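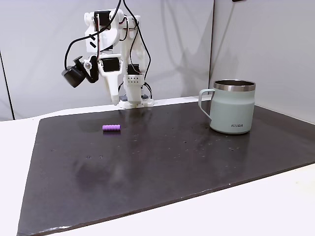 # Los hornos de cal de la ría de Mabula

**Trabajo de curso, Historia local y patrimonio**
Nnamdi Chukwu y Léonie Hervieu

Cuando empezamos este trabajo, en abril, ninguno de los dos sabía distinguir un horno de cal de un corral derruido, y lo confesamos de entrada porque buena parte de lo que sigue es la historia de cómo fuimos aprendiendo a mirar. La idea nos la dio una vecina de Vitley que, mientras nos indicaba el camino al embarcadero viejo, nos habló de «los fuegos» que su abuela veía desde la ventana de la cocina. Los fuegos eran los hornos, y allí nos quedamos toda la tarde.

La ría fue durante generaciones una zona de tráfico menudo: barcas de fondo plano que subían con la marea cargadas de piedra caliza y bajaban con cal viva para los campos y para las fachadas. El registro parroquial de Pleltov, que consultamos con mucha paciencia (la letra del párroco es endiablada), menciona 13 hornos en la orilla norte. Nosotros hemos localizado siete.

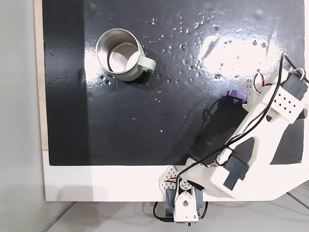

*Tiempo de lectura: 5 minutos*

## Cómo trabajamos

Recorrimos la orilla con la marea baja, siempre temprano, comparando el mapa antiguo con lo que íbamos encontrando entre las zarzas. De cada resto anotamos la altura conservada, la orientación de la boca y la distancia al agua. El horno más alejado queda a 370 metros de la ría, en una ladera empinada, y todavía no entendemos del todo por qué lo levantaron tan arriba. Léonie cree que la orilla estaba entonces más adentro; a mí me convence más la idea de una pequeña cantera propia, porque detrás hay un corte en la roca que parece hecho a mano.

También hablamos con cinco personas mayores de Vitley y de la aldea de Puvton. Sus recuerdos no siempre encajan entre sí —dos de ellas sitúan el último encendido en inviernos distintos—, pero todas coinciden en el olor, en el humo blanco pegado al agua y en que a los niños se les prohibía dormir cerca de la boca, por muy calentita que estuviera la piedra. Una nos cantó entera la copla de los barqueros, y la hemos transcrito en el anexo con todo el cariño.

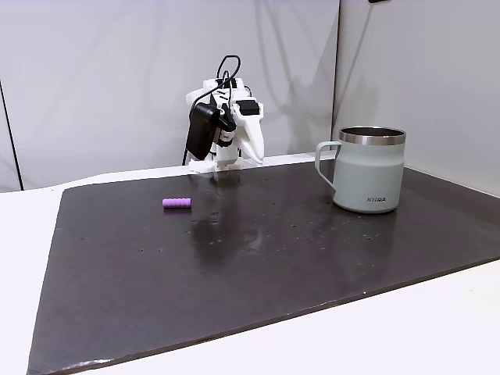
## Lo que queda pendiente

Nos faltan seis hornos del registro. Sospechamos que al menos dos están bajo el camino nuevo, donde asoman piedras enrojecidas en la cuneta, aunque sin permiso para excavar no podemos afirmarlo. Tampoco hemos podido ver el libro de cuentas del embarcadero, que está en restauración; nos han prometido avisarnos cuando vuelva a la sala de consulta.

Nos gustaría dejar el inventario en la biblioteca de Vitley, con el plano y las fichas, para que quien reconozca un muro en su finca pueda añadirlo. Y gracias, de verdad, a quienes nos abrieron la puerta y nos sacaron café antes de preguntarnos siquiera a qué veníamos.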